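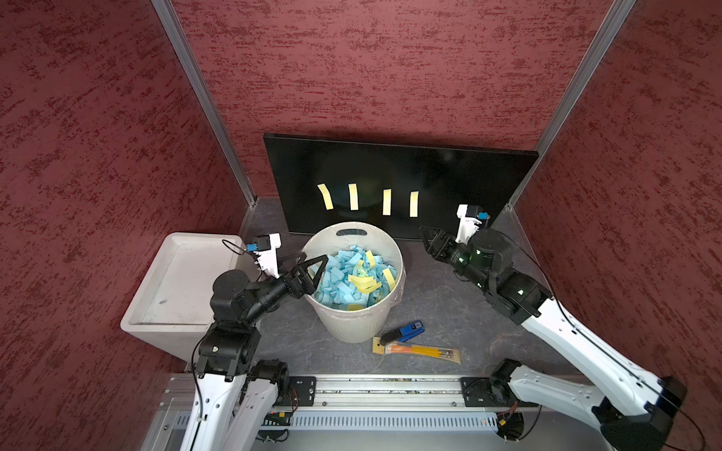
Two kinds of fingers, one wastebasket

I promised some of you an update on the gripper question back in May, and then I got distracted by the garden and a leaking gutter, so please forgive the wait. Pull up a chair, because I have a lot to say about fingers!

For anyone new, I have two small arms on one aluminum rail in my red-walled box in the spare room, and I have been trying to decide which fingers to put on them for good. The ones I've been running are the pointed black triangular kind. The other set, which I bought from a little outfit called Claltira, are flat and square with a soft rubber face. I've had both sets long enough now to have feelings about them.

The job I settled on for the comparison was paper. I know, paper sounds dull. My friend Malachy Kavanagh wanted me to use wooden blocks like everyone else, and I did do blocks for a while, but blocks are so forgiving. Almost any finger will pick up a block. A torn scrap of paper lies flat on its neighbors and slides off sideways, and if you press down on a whole heap of it the heap just sinks and you come up with nothing, or else you come up with five pieces at once (which is funny the first time). So I tore up a big pile of light blue paper with some yellow mixed in, put it in the white wastebasket in the middle of the floor, and asked the arms to fish out the yellow.

The pointed fingers won on the heap, and it wasn't close. They slip in between the scraps and pinch an edge without pushing the rest down. Out of 218 tries I got a single yellow piece well over 60 percent of the time, and most of the misses were my own sloppy driving late in the evening. The square fingers did much worse. They would come down like two little snow shovels and bring up a wad of blue with the yellow somewhere in the middle of it.

But then I moved on to the tools, and the square ones had their revenge. I've been using a blue utility knife and a screwdriver set still in its plastic sleeve, and the sleeve is a real stinker. The pointed fingers skate right across it. The rubber faces hold on to it nicely, even when I grab it well off center, and I only dropped it twice that whole afternoon. The knife was somewhere in between -- fine with either, as long as I came at it straight across the handle.

A few words about the wrist cameras, as several of you wrote to ask. Each arm carries one on a white bracket above the gripper. I had them on a lower bracket to begin with, a Plullby design that I liked very much on paper, and the trouble was that I could see the fingertips beautifully and hardly anything else. Raising them 18 millimeters made a world of difference. Do leave plenty of slack in the cable where it goes over the wrist, though. I pulled one out at the connector in my first week and spent a whole Sunday-dinner's worth of time hunting for a fault that was staring at me.

The four strips of yellow sticky note on the black panel are a little extra test that Saoirse Ó Dubhghaill dreamed up, peeling them off one at a time. I've only tried it by hand control so far and I'm not ready to brag. A strip that has curled a bit is much easier to get hold of than one lying flat, and the glossy panel throws back enough light to make the camera picture hard to read from some angles. I may move the lamp.

So where does that leave me? Right now I'm leaning toward one of each, pointed on the left and square on the right, and letting the arms trade jobs. Malachy thinks that's cheating. I think it's what my own two hands do when I'm holding a jar with one and picking at the label with the other!

Next I need to sweep the bits of paper out of the groove in the rail, and after that I'll swap the right-hand fingers over and run the heap again from the beginning. If any of you have tried the Claltira pads on plastic sleeves or bubble wrap, please leave me a comment and tell me how long the rubber lasted.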